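Randale Hosting Support
Ticket: Contact form mail not arriving
Status: Reopened by customer
Product: Mallby Mail Relay, small business plan
Opened: Mar 9, 2019

Customer wrote:

The contact form on our site has stopped delivering. Visitors fill it in, get the green "Thanks, we'll be in touch" message, and nothing lands in our inbox. I run a small sign and lettering shop, and the form is how most new work reaches us. The site is on your servers, the form is the one your setup wizard put there, and mail goes out through the Mallby relay. I have changed nothing since last May.

Before you send me the article about spam folders, I have read it. The spam folder has newsletters in it and one ad for roof coating. None of our form messages.

Support replied:

Thank you for contacting Randale. We have checked the relay and it is working normally. Messages can sometimes be delayed by the receiving provider. Please add our sending address to your contacts, clear your browser cache and try again. We are marking this ticket as solved.

Customer wrote:

Please don't mark it as solved. I cleared the cache, though I would like to know what my browser's cache has to do with a stranger's message going from your server to my mailbox. I also added the address to my contacts. Then I sent 14 test messages through the form, from two computers and a phone, over one afternoon.

Results:

Tests with plain text only, sent to our Fourie mailbox: none arrived.
Tests with plain text only, sent to my personal mailbox: all arrived, within a minute.
Tests with a photo attached, sent to either mailbox: none arrived, and no error shown.

So it looks to me like two faults. One is about where the mail goes and the other is about attachments. Your status page has said "All systems normal" the whole time, so I have stopped putting much weight on it.

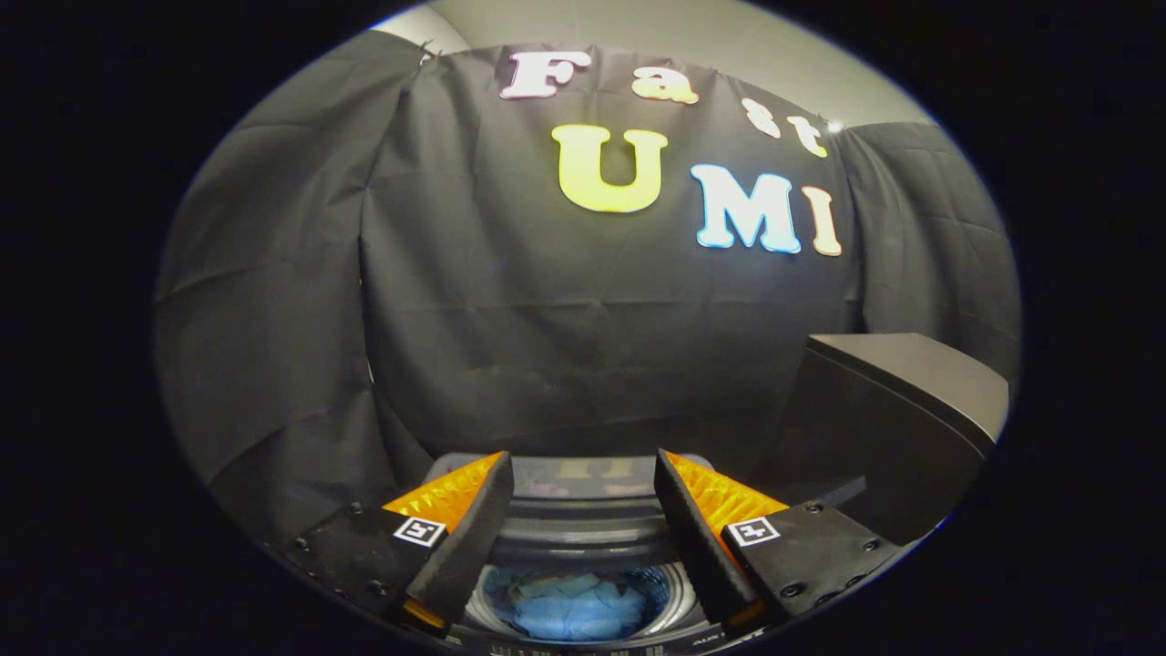
On the attachments, your help page says the limit is 5 MB per message. The photos I tried were well under that. I then made one smaller, and smaller again, until it was hardly worth looking at, and it still vanished. If there is a limit being hit, it isn't the one you publish.

Support replied:

Thank you for the detailed tests. We have passed this to our relay team. From the log we can see that 1,237 messages from your domain were accepted by the relay and handed off. An accepted status means delivery was successful on our side. The problem may be with Fourie.

Customer wrote:

I asked Fourie. They say they have no record of a connection carrying those messages. Of course they would say that, and you would say what you said, and I am in the middle with no inquiries. But "accepted" by your relay only tells me your relay took the message. Can you please look at one message and tell me which server it was handed to and what that server answered? The last test had the subject line "Trodden test, plain".

Support replied:

We located that message. It was handed to mail.trodden.example, which did not answer. After several retries it was dropped. The notice of failure was sent to the form's own no-reply address.

Customer wrote:

Trodden was our old mail provider – we left them last May. That was the one change I made, and your DNS page has shown the new Fourie records ever since. I assume the relay kept its own copy of the old route. It would also explain why it only broke now, if Trodden kept the old server going for a while and then switched it off. I'm guessing at that part.

Support replied:

The relay team confirms a saved route for your domain. It has been removed. They also found that the form's text limit of 3,000 characters was being applied to the attachment. This has been corrected on your site. Please test.

Customer wrote:

Plain text now arrives at Fourie. A message with a small photo arrived too, on the second try. The first one is still missing, so I am leaving this open until you can say where it went. I would also like the dropped messages re-sent, or at least a list of the senders' addresses so I can write to them myself.

Support replied:

Retries are kept for a limited period. We are checking what can be recovered and will update this ticket.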